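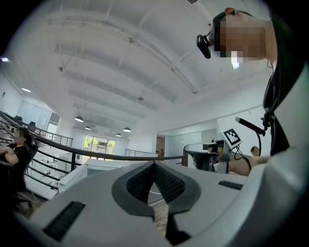

*6 min read*

## Section 5. Fitting the belt, the cartridge and the arm weight

This section continues from the place where the Matar turntable is unpacked and stands on its final shelf. If the transport screws are still in the base, please return to Section 4 and remove them first. The motor must not run with these screws inside.

You will need:

- the small screwdriver from the accessory bag
- the paper alignment gauge, printed on the last sheet of this guide
- a stylus force scale (not included)
- a spirit level
- one record that you don't care for very much

Keep the power adapter unplugged until step 5.5.

### 5.1 Leveling the base

1. Put the spirit level on the plinth, first from left to right and then from front to back.
2. Turn the feet by hand. Clockwise makes the corner lower, counterclockwise makes it higher.
3. Check again after the platter is on. The shelf may bend a little under the weight.

**Note:** The rear left foot has a shorter thread than the other three. If you need a lot of height at this corner, raise the shelf itself with a thin card.

### 5.2 Belt and platter

1. Wipe the motor pulley with a dry cloth.
2. Place the belt around the sub-platter, with the smooth side to the inside.
3. Pull the belt gently with one finger and lay it over the pulley. For 33 use the upper step, which is the narrow one. For 45 use the lower step.
4. Turn the sub-platter by hand, ten full turns, and look whether the belt stays in its place.
5. Lower the main platter on the sub-platter, and then put on the felt mat.

If the belt climbs up during the hand turning, it is usually twisted. Take it off, let it hang from a finger for a minute, and put it on again. Talcum powder was recommended in the first edition of this guide. Please do not use it anymore; it goes into the bearing.

The spare belt is listed as part 83 in the Jinora parts list. Belts for the older model look the same but they are longer and will slip at the start.

### 5.3 Mounting the cartridge

The turntable comes with a Ununix moving magnet cartridge in a separate box. If you use your own cartridge, the steps are the same, but the tracking force in 5.4 must be taken from its own data sheet.

> **Caution:** Leave the stylus guard on during the whole of this step. If your cartridge has no guard, pull off the stylus completely and keep it in its box.

1. Lock the arm in its rest.
2. Loosen the collar and pull the headshell straight out.
3. Push the four small wire clips onto the cartridge pins. Hold the clip with tweezers, never the wire. The colors are:

| Wire | Channel |
|---|---|
| White | Left + |
| Blue | Left − |
| Red | Right + |
| Green | Right − |

4. Set the two screws through the slots of the headshell and into the cartridge. Tighten them only until the cartridge stops falling around. It must still be possible to slide it.
5. Put the headshell back in the arm and close the collar.
6. Remove the guard.
7. Put the alignment gauge over the spindle and bring the stylus to the inner point of the grid. The platter must not move.
8. Look from the front. The sides of the cartridge body should be parallel with the lines of the grid. Turn the cartridge slightly if they are not.
9. Repeat at the outer point. Go back to the inner point and check once more.
10. Put the guard on and tighten both screws, a quarter turn each in alternation.

The effective length of the arm is 224 mm, measured from the pivot to the stylus tip. The printed gauge is made for this length only. A gauge which came with another turntable can give a wrong result, even when it looks very professional. When you print a fresh copy, choose "actual size" in the print window and compare the ruler at the edge of the sheet with a real ruler.

It is normal that the two points do not agree at the first try. Most people need three or four rounds. Take a break when your eyes become tired — the cartridge will wait.

### 5.4 Balance and tracking force

1. Set the anti-skating dial to 0.
2. Screw the counterweight on the rear of the arm, with the numbers facing to you.
3. Remove the stylus guard, unlock the arm and hold it by the finger lift beside the platter.
4. Turn the weight until the arm floats level and neither rises nor falls.
5. Return the arm to the rest and lock it.
6. Hold the weight still and turn only its number ring until 0 meets the line on the arm.
7. Turn weight and ring together, counterclockwise as seen from the front, until the ring shows the recommended force. For the supplied cartridge this is 2.0 grams.
8. Check with the force scale. Trust the scale more than the ring.
9. Set the anti-skating dial to the same number as the force.

**Note:** Some owners prefer a lighter force because they want to save their records. Please don't go under the range on the data sheet. A stylus which is too light jumps in the groove and makes more damage than a heavy one.

> **Caution:** Do not test the force with your finger under the stylus. The cantilever bends very easily, and a bent cantilever is not covered by the warranty.

### 5.5 Cables and first record

1. With the amplifier switched off, connect the red and white plugs to the input marked PHONO.
2. Connect the thin ground wire to the screw marked GND. If the amplifier has no such screw, leave the wire free and away from the other cables.
3. Plug in the power adapter.
4. Turn the volume fully down, then switch on the amplifier.
5. Put on the record that you don't care for, start the motor and lower the arm with the lever.
6. Raise the volume slowly.

If your amplifier has only AUX or LINE inputs, set the small switch on the back of the turntable to LINE. With the switch on LINE and the plugs in PHONO, the sound is very loud and distorted, so look at the switch before you do anything with the volume.

The arm should go down without drifting outward. A small drift is acceptable. If it lands outside of the record, lower the anti-skating by half a number and try again.

### 5.6 When something sounds wrong

**Humming that does not change with the music.** Check the ground wire first, then move the adapter to another socket, away from the signal cables.

**One side is silent.** Swap the red and white plugs at the amplifier. If the silence moves to the other speaker, the problem is in the turntable, and in most cases it is a wire clip from step 5.3 that has come loose.

**The voice in the middle sounds thin and strange.** Two wires of one channel are exchanged. Compare them with the table.

**Sharp "s" sounds at the end of the side.** Repeat the alignment at the inner point. If the record is bought used, try a second record before you change anything. Old pressings that were played with a worn stylus keep this sound forever.

**The music is slow in the first seconds.** This is normal with a belt drive. Let the platter turn for a short time before lowering the arm.

**The same phrase repeats.** Clean the record. If it repeats on several records, check the force again.

### 5.7 After the first weeks

Please measure the tracking force again when you have played 36 sides. The suspension of a new cartridge becomes a bit softer, and the sound often gets fuller in this time. Write the value on the card below and keep it with the turntable — our service desk in Pondton will ask for it.

| Date | Force on the scale | Anti-skating | Checked by |
|---|---|---|---|
| | | | |
| | | | |
| | | | |

Brush the stylus from back to front only, with the dry brush, before each listening. Liquid cleaners are described in Section 6, together with the care of the felt mat and the dust cover.

Text and tables: Slavica Omerović. Second edition, revised Sunday, December 23, 2018.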